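The Bottom of the Bin
Jun 26, 2021

Every summer somebody tries to sell me a new way to store the stuff that has no home. This year it is the open metal bin. Clevent wants one by the back door. Le Goff wants one in the hall, with a matching lid sold separately. The idea is that you drop things in and stop worrying about them.

I have my doubts. I lived with a Conine bin from October on, and by spring it held 71 things, of which my household had used two. The rest had simply gone down there to be forgotten. A deep bin with plain walls has no front row and no back row. Whatever goes in last sits on top, and whatever you need is under it.

The sellers like to talk about "grab and go." Fine, but grab what? Sunglasses are the worst case. They go in without a case, land on bare metal next to anything hard, and get pushed around each time a hand goes in after something else. A toy shovel doesn't care about any of this. Dark lenses do.

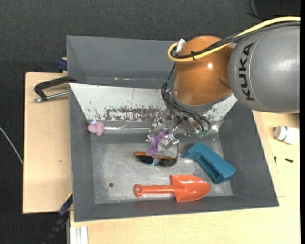 What the catalogs leave out

Metal scuffs. I don't mind the look, but the Flernton catalog shows its bins shining like a new sink, and the price assumes you'll believe it. Their largest costs $785 with the liner. For that money I would expect the liner to do more than slide.

Size is the other problem. A big bin invites small things, and small things are what you lose. A purple figurine belongs on a shelf, or in a shoebox with its friends. Give a child a shallow tray and the shovel gets put back. Give the same child a deep bin and you will be buying another shovel in July.

If you already own one, use it for a single kind of thing: balls, boots, beach toys. Keep eyewear out of it entirely. Mine now holds garden hose fittings, and the sunglasses are back on a nail by the door.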